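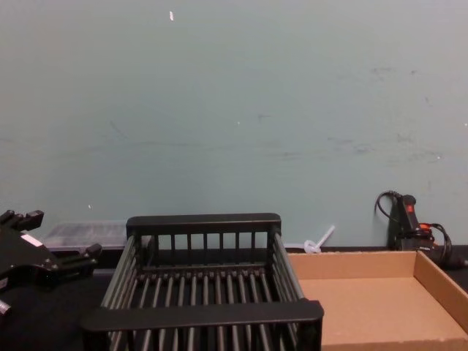
Nesma Radwan thinks the white film on the sample jars is from the tap water and that changing detergent again will get us nowhere. She said so twice at the bench and then wrote it on the washing log, next to batch 1777, so it goes in here too.

November 2018. Washing and drying, continued.

The film is back. It shows worst on the shoulders of the tall jars and hardly at all on the beakers. It comes off with a wipe of dilute vinegar, which is a point for Nesma. It does not come off with a dry cloth. Under the hand lens it looks like rings inside rings, the way a puddle leaves a mark when it dries from the outside in.

Tap water conductivity this morning was 479 microsiemens. Graham's readings from the old building are in the green binder and were lower, but he used the other meter and I don't want to compare the two until both have been checked against the same standard.

Split the jars into three lots:

Lot A: Garnard powder, tap rinse, air dry upside down.
Lot B: Garnard powder, tap rinse, then a last rinse from the deionized carboy, air dry upside down.
Lot C: no detergent at all, hot tap water only, air dry upside down.

All lots soaked 15 minutes before scrubbing. Same brush for all three, rinsed out well in between. I did lot C first so there would be no powder left in the brush.

Result so far: A and C both have the film. B is clean except for one jar with a spot near the rim, and I may have touched that one with a wet glove. If C films without any powder in it then the powder can't be the main cause. I had written on the last page that we should switch to Indel. Crossed that out.

Orathai asked whether the angle matters. I had been standing the jars dead upright on their mouths, and the water collects under the rim and sits there. Tried a few leaned over against their neighbors so one side of the mouth was lifted. They dried sooner and the ring at the rim was thinner, but the film on the shoulder looked the same.

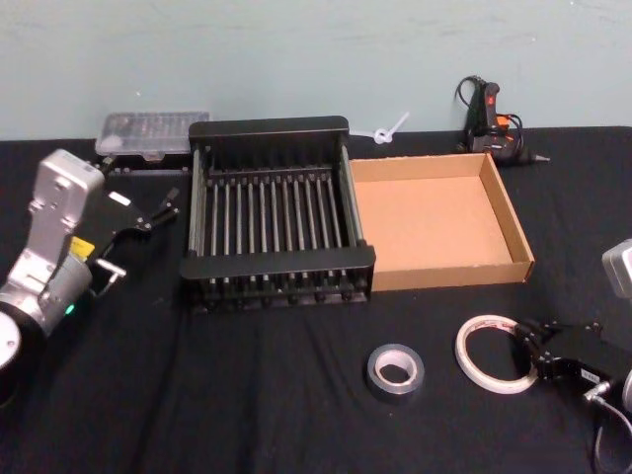
So tilting is worth doing for speed and for the rim, and the last rinse is what deals with the shoulder. I'd do both from now on. The carboy is slow to fill and we go through it fast – Jaruwan uses it for her buffers as well and should get first call. A squirt bottle ought to be enough for the last rinse if you turn the jar while you do it. Don't fill the jar and dump it.

Not tried yet: a towel dry right after the tap rinse. Ketsara did it that way for years and says she never saw film, only lint. Lint would be worse for the turbidity work.

Also not tried: letting the tap run before rinsing. Nesma expects no change.

To do:
Check both meters against the 1413 standard.
Rinse test again with the squirt bottle, short jars and tall jars.
Ask Rojanasak what a replacement cartridge costs for the deionizer. The light went amber at 98 liters last time.
Redo the caps. I left them out of all of this and some of them have the film too.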